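Ticket: zinc claim on Derus product page
Raised by: Leonie Pfeiffer
Status: open

Thursday. The page still says Derus lozenges "stop a cold in 2 days". I asked Gravell for the study and got a leaflet. The leaflet cites Hollmann, and Hollmann cites the leaflet. Not evidence, sorry.
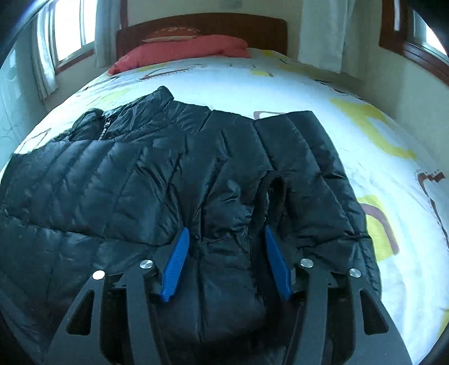 Black quilted jacket on the bed.

Second reply says 3000 happy customers can't be wrong. They can. Most colds clear up by themselves, and I see no comparison group. Jilden has promised a proper source three times. Claim to come down until one arrives. Leaving this open.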